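Besuch im Musterhaus Gremier: Ordnung in kleinen Wohnungen

27. Mai 2019

Die Anfahrt nach Cetham ist umständlich. Vom Bahnhof fährt der Bus 43 bis zur Endhaltestelle, danach geht man noch ein Stück an der Landstraße entlang. Das Musterhaus der Firma Gremier liegt hinter dem Parkplatz der alten Ziegelei und hat erst seit April regelmäßig geöffnet. Der Eintritt ist frei, anmelden muss man sich trotzdem.

Am Eingang gibt es einen Plan mit drei Stationen: Flur, Bad und Arbeitsplatz. Laut Plan misst die Ausstellung 371 Quadratmeter, einschließlich der Werkstatt, in die Besucher nur mit Führung dürfen. Durch das Haus führte Kaisu Riihimäki, die bei Gremier die Einrichtung plant. Sie sprach ruhig und ließ Zeit für Fragen. Unsere Gruppe war klein, so dass alle auch in den Flur passten.

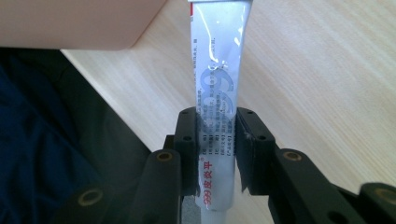 Hausapotheken werden nach Meinung von Frau Riihimäki fast immer falsch eingeräumt. Tabletten in Schachteln lassen sich stapeln, Tuben dagegen rutschen nach hinten und werden vergessen. Sie empfiehlt, Tuben senkrecht mit dem Verschluss nach unten in einen schmalen Einsatz zu stellen. Ein Nachteil fiel mir dabei auf: Bei der weiß-silbernen Salbe 999皮炎平 läuft der rote Name der Länge nach über die Tube, man liest ihn also nur mit schräg gelegtem Kopf. Eine Teilnehmerin wollte wissen, ob man die Faltschachteln wegwerfen darf. Die Antwort war nein, der Beipackzettel soll beim Mittel bleiben — notfalls gesammelt in einer Hülle. Der passende Einsatz heißt Karaca und kostet einzeln mehr, als ich erwartet hatte.

Danach ging es um Arbeitsflächen. Gremier bevorzugt helles Holz mit feiner Maserung, weil kleine Räume damit weniger eng wirken. Das leuchtete mir ein, Flecken sieht man darauf allerdings schnell. Geölt wird zweimal im Jahr. Farbe kommt nur über einzelne Gegenstände dazu, meist in blassen Tönen.
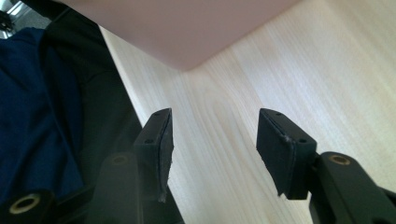 Blasses Rosa über hellem, fein gemasertem Holz.

Zum Schluss sahen wir kurz die Werkstatt. Dort entsteht das Regalsystem Grurketti, Artikelnummer 972, das im Flur schon aufgebaut war. Es wird nur an der Wand verschraubt, für Mietwohnungen mit dünnen Wänden ist das ungünstig. Eine frei stehende Ausführung ist geplant — einen Termin wollte man nicht nennen.

Der Kaffee im Vorraum war in Ordnung, Essen gibt es keines. Wer mit dem Bus kommt, sollte die Rückfahrt vorher heraussuchen.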